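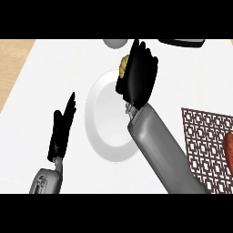
I cooked at home every night in April. I had been eating takeout four or five times a week since the winter, and the total on my card statement had reached the point where I stopped opening it.

The first week was mostly rice. I bought a big bag from Srisuk, the grocery on the corner by the laundromat, and ate it with fried eggs, then with canned beans, then with eggs again. I don't mind repeating a meal. What I minded was standing in the kitchen at 8 p.m. with no plan, so I started writing dinners on the back of an envelope before I went shopping.

Soup was the easiest thing to get right. Onions, carrots, lentils, salt, 70 minutes on low. I burned one pot when I went to move the car and got talking on the sidewalk. The pan is a Varton that came with the apartment, and it took two nights of soaking and a lot of baking soda to get clean.

Bread went badly. I tried it twice, 300 grams of flour each time, and both loaves came out flat and gray in the middle. I think my oven runs cool – the dial has lost most of its numbers – but I haven't bought a thermometer to check. For now I get bread from Srisuk too.

I did order out once for lunch, which I decided was allowed. It was the noodle place, and the noodles were saltier than I remembered. I finished them anyway.

I'm carrying on through May, with one night off a week. I still need to find something to do with cabbage, as I have most of one left and it takes up a whole shelf.

Filed under: Home & Kitchen, Everyday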